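Week 7 handout: Looking at a two-arm bench kit before you buy
Course notes by Annelies Kuster, Rustbridge evening program in practical automation
Revised August 23, 2019

Please read this before the lab. The kit we're reviewing is the Skutitz two-arm bench cell, sold and supported by Roltine, and I have been looking forward to this week since April! It's a very good kit to learn on. It also has a few habits that you'll want to know about before you write anything in your report, so bring these notes with you and scribble on them.

What the kit is for

The Skutitz is meant for small handling jobs: picking things up, turning them over, moving them from a tray to a rack and back again. It won't replace a production line and Roltine doesn't pretend it will. What you get is a pair of arms on a shared front rail, a gripper for each, the controllers, and a license for the teaching software. The walls, the floor and whatever you hang inside the cell are up to you. I love this part. You can build a tiny kitchen, a tiny stockroom, a tiny repair shop, and the arms don't care.

The base price covers setup by phone. On-site setup is a separate service, and we paid for it. Kheri Ondieki came out from Roltine and spent the morning with us, and most of what I know about the rail came from watching those clamps go on. If your workplace has never owned an arm before, I would put the visit in your budget.

Why two arms?

Students always ask. One arm can do a lot, but the moment an object has to be held still while something else happens to it, you need a fixture or a second hand. Fixtures are cheap and dull and they work beautifully for one object. A second arm costs more and works for the next object too. In your report, try to say which of these your own job needs. A bracket that never changes? Buy the fixture. A tray that might be full, half full or shoved into a corner – now the second arm starts to earn its place.

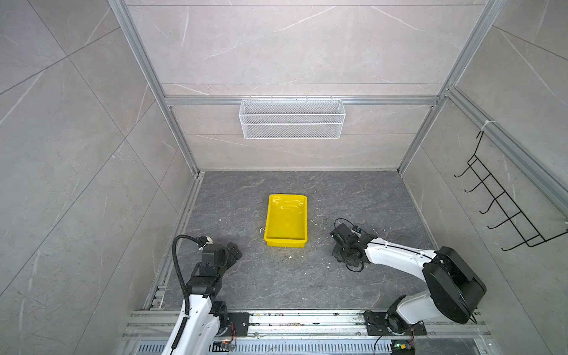 The other thing a second arm gives you is reach. Each arm has a comfortable zone close to its own side and an awkward zone on the far side, where the elbow folds up and the wrist runs out of turn. With two arms the awkward zones overlap with comfortable ones, so most of the floor is easy for somebody. Plan your handovers near the middle, and have one arm wait well back while the other is working. New programmers love to park both grippers over the target. Don't!

Teaching a move

There are two ways to do it. In the first, you move the arm by hand to each point and save it. In the second, you type positions and let the software work out the joints. Start by hand. You will feel where the arm is stiff and where it swings, and no manual can give you that. Once the path is right, open it in the editor and clean up the numbers.

Our practice program has 324 saved points, and I'm a little embarrassed by that. Plenty of them are left over from early tries. Part of your lab is to find ones you can delete without changing how the move looks from outside.

Things I like

The grippers are plain two-finger units, easy to understand and easy to swap. The stop button is large and the software takes it seriously: after a stop, it asks you to confirm each arm before either one moves again. The speed slider is honest at the low end, so a slow setting really is slow. And the error messages are written in real sentences, which made me so happy I read some of them aloud in the office.

Things to watch

Cables. Check them every time. A cable that hangs free in one pose can pull tight in another, and the software has no idea it exists. Walk through the whole program at low speed and watch only the cables on the first pass.

Dirt. Rails collect crumbs, dust and bits of whatever you have been handling. Brush them out before you move a mount, or the plate won't sit flat and your saved points will be off by a hair.

Shiny surfaces. If you add a camera, expect reflections to confuse it at times. Try the lighting before you blame your code.

Support. Phone support has been friendly and patient with us, but we have only called twice, so please treat that as one customer's story.

For the lab

Work in pairs, one person per arm. Read your partner's moves out loud before you run them. Keep the speed low until both of you agree to raise it, and keep one hand near the stop button.

Your report should be 2 pages. Tell me who you think should buy the kit, who should wait, and what you would ask Roltine before signing. Opinions are welcome, as long as I can see what you tried.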